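Health Reporting, handout for session 7: The "miracle recovery" story

Read the Bedden cutting before the seminar. Most of you will like it. I did too, the first time, and then I went back and tried to find where any of it came from.

A mother of two, given months to live, is back at work after a drug called Zelludeo. We get the family, the school run, the holiday in Dunbar. What we don't get is a doctor. The only medical voice is Uthai Srisuk, and you have to reach the last paragraph to learn that he works for Cerik, the firm selling the stuff.

"Given months to live" by whom? The piece never says. Doctors usually give a range, and families quite naturally remember the worst end of it. Papers print the worst end too.

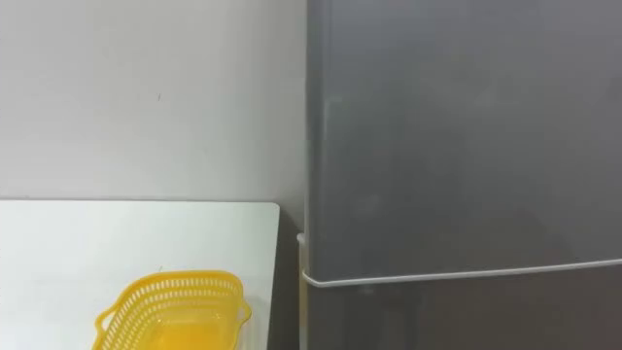 Fridge and white tabletop against a plain wall.

Then the figure. Readers are told the drug "helped 700 patients". Out of how many? If 1000 took it, that might be worth a story, depending on what "helped" means and how the others did. A trial with no comparison group tells you very little, however happy the patients are.

Wanpen Khamphan's rebuttal is on the reading list. She's right about the missing comparison group, but I think she lets the headline writer off lightly.

For the seminar:
Find 3 claims in the cutting with no named source.
Write down one question you would put to Srisuk.
Rewrite the opening paragraph without "miracle", "battle" or "brave".

Prapai Ratanaporn is taking the second group. Rewrites to her or me by noon.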